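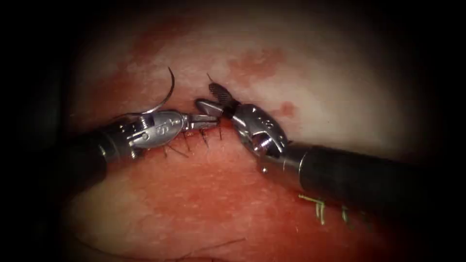
Can Machines Do the Chores Yet?
Project report, Aoife Rafferty
August 2021

1. Why I picked this question

When people tell me robots will soon fold our laundry, they nearly always bring up surgery. If a machine can sew up tissue, the thinking goes, a pillowcase should be easy. I don't buy it. Surgical arms of the usual kind are steered by a trained person at a console, who decides where each stitch goes. The tools are very fine, but the judgment is human. A chore robot has to work alone, in a messy room, for a price a household can pay.

2. What I did

I compared 2 machines at the Plollmont shop floor: the Kasum arm, set up to fold towels, and the Quinlan arm, set up to restock shelves. I also read the Britow sales booklet, which promises "hands-free housework" and gives no test results at all.

3. Results

The Kasum folded 81 towels out of a full day's pile before I stopped the trial. Staff had to lay each one flat first – to my mind that is half the job. The Quinlan did well with boxes and badly with bags. It dropped a bag of rice twice and then waited for help. Renting it costs over 3,000 dollars a month.

4. What I think

Neither one is ready. Both do a narrow task if a person prepares the work and stays close by. I would like to repeat the towel test in January with mixed laundry, fitted sheets included, and no one allowed to help.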